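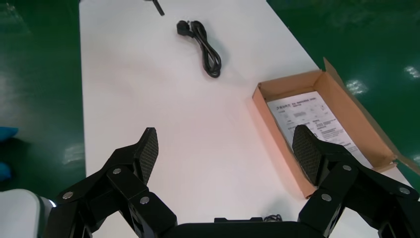
A long white table. The shape is old and the uses keep changing.

The Long Table Comes Back

July 20, 2025

For most of the past century the long table was something you sat at when you had no choice. It belonged to school cafeterias, barracks, church basements and the back rooms of union halls. People who could afford better ate at small tables, and the smaller the table, the more the dinner cost.

Kyriaki Stefanou grew up with both kinds. Her parents ran a restaurant in Dotia with square tables out front for customers and one long one in the kitchen, where the family ate at four in the afternoon before the doors opened. The long table was also where the beans got trimmed, the bills got paid and she did her homework. She now designs tables for a living, from a workshop in Pistside, and most of what she sells is long.

"People come in asking for something that seats a lot," she says. "Then I ask how many people they live with, and the answer is two."

It is a fair thing to want. A table that is too big for daily use still gets used daily, by whatever lands on it. Mail goes to one end. A sewing machine or a laptop takes the other. Dinner happens in the middle, or at the corner closest to the stove. Stefanou tells her customers to plan for this. She would sooner sell a plain table that can take a scratch than a good one that has to be cleared and covered.

Her first commercial order came from a bakery called Drakos, which had a narrow room and a line out the door on weekends. The owner wanted small tables along the wall. Stefanou measured the room and suggested one table down the center with benches on both sides. It seated 20. The small tables would have seated almost the same number on paper, but in practice a person alone at a table for two takes up both chairs.

Customers did not like it at first. They left a gap between themselves and the next person, the way people do on a bus. The bakery tried putting shared things in the middle – butter, jam, water, newspapers – and that helped, as people had to ask each other to pass them. By February the benches were filling from end to end. Some of the older regulars still take their coffee standing at the counter, and Stefanou says she would too.

Length is the easy part of the job. Width causes more trouble. If a table is too narrow, plates meet in the middle and there is no room for serving dishes. If it is too wide, you can't hear the person across from you and end up talking only to your neighbors. Old farm tables tend to be narrower than people expect, often because they stood against a wall and everyone sat along one side. Buyers who find one at an antique store get it home and discover that it works poorly with chairs on both sides.

Then there are the legs. A leg at each corner is fine until the top gets long enough to sag, and then it needs support somewhere in the middle, right where someone's knees would go. Trestles solve that and cause a different problem, as whoever sits at the end has to straddle one. Stefanou's answer, in a line she calls Elau, is to set the legs well in from the ends and stiffen the top from underneath with a rail. She makes it in lengths for 6, 8 and 10 people. The shortest sells best to families. The longest goes mostly to offices and schools.

Color is mostly taste. Dark wood hides stains and shows dust. White does the reverse, and it brightens a room that doesn't get much sun. White tops used to make people think of clinics and classrooms, and some of her customers still object to them for that reason. Others ask for white first, usually because they plan to work at the table as much as eat at it. Fabric cutters like it. So do parents of small children, who can see what has been spilled.

The practical advice she gives is short. Tape the outline of the table on the floor before ordering and live with it for a week. Pull a chair out behind the tape and try to walk past. Measure the front door, the stairs and the turn at the top of the stairs. One of her tables spent six days in a stairwell while its owner looked for someone willing to take out a window.

Her own table at home in Pistside came from the kitchen in Dotia. It has been sanded twice and one of the legs is new. She eats at the end nearest the window and keeps her drawings at the other.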